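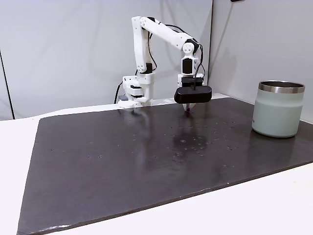
1/ I spent most of August going through the old minute books of the Prelthorpe public library. A few people asked what was in them, so I'm posting the parts I wrote down.

2/ The first book starts in the middle of an argument about coal. The page before it is missing. The board had been billed for two deliveries and only one had come. This goes on for several meetings and then stops with no decision recorded.

3/ The library opened with 1364 books. I had always heard 4000, and that number is on the plaque by the door. The larger one seems to come from a newspaper piece written years later. The minutes give the smaller figure twice, in two different hands.

4/ Most of the first books came from one estate, the Wainwright family. They owned the feed mill. The list that came with the gift is pasted inside the back cover. Lots of sermons, some farm manuals, a long run of bound magazines.

5/ The board turned down part of the gift. The minutes say "novels of the lighter kind" were sent back to the house. No titles. I would really like the titles.

6/ Fines were 2 cents a day. A boy on Allar Street ran up 47 cents on one atlas and his father came to a meeting to dispute it. They let him work it off by shoveling the front steps. The next winter there's a note that the steps are in good order.

7/ Someone asked about the handwriting. It's mostly easy to read. The hard stretch is one secretary who wrote very small and used a lot of abbreviations. "Hrs. ext. Sat. p. req." took me a while. Hours extended Saturday per request.

8/ The reading room had separate tables for men and women until a new roof went on. During the roof work everything got pushed to one side of the building and people sat where they could. When the furniture went back, the separate tables aren't mentioned again.

9/ Sandra Parsons at the county archive scanned the second and third books for me. The first is too fragile for the flatbed, so I read it at a desk there, with a foam cradle under the spine. Pencil only, no bags, and they close for lunch.

10/ The third book ends with the purchase of a typewriter. After that the minutes were typed on loose sheets, and the loose sheets are gone. The handwritten years are in much better shape than the ones that came after.

11/ If your family was in Prelthorpe early on and you have anything with the library stamp in it, please send me a message. The stamp is an oval with the town name across the middle. I'm also still looking for the page about the coal.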